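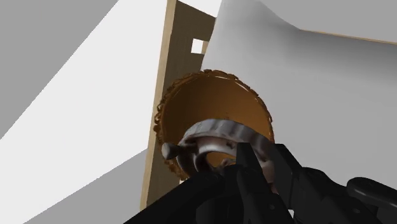
*Figure 2.1. Gripper view during a simulated grasp.*

# Chapter 2: Rules for Simulated Trials

A rule that is skipped in simulation tends to be skipped on the floor. This chapter sets out what a trial record must contain before anyone compares results. The rules follow the Coteck practice notes, with changes made at Radham after the first 92 trials.

Write down the object list before the arm moves. For a tabletop task, name every item, including those the arm is not meant to touch.
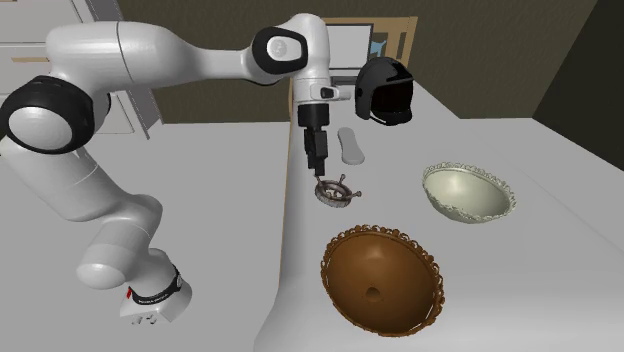
*Page last changed: May, by Karthik Sivakumar*

Approach height and grip force are set per object. A spoked wheel and a shallow bowl should not share one setting – their edges meet the fingers differently. If a limit is changed partway through a set, close the set and begin a new one.

Contact with any item other than the target is logged as a fault, even when the target is lifted.

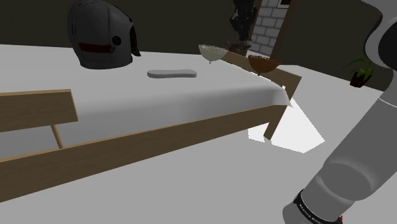 Faults stay in the record. Section 2.4 covers how to report them, and Section 2.5 works through set 11, where two limits were entered in the wrong units.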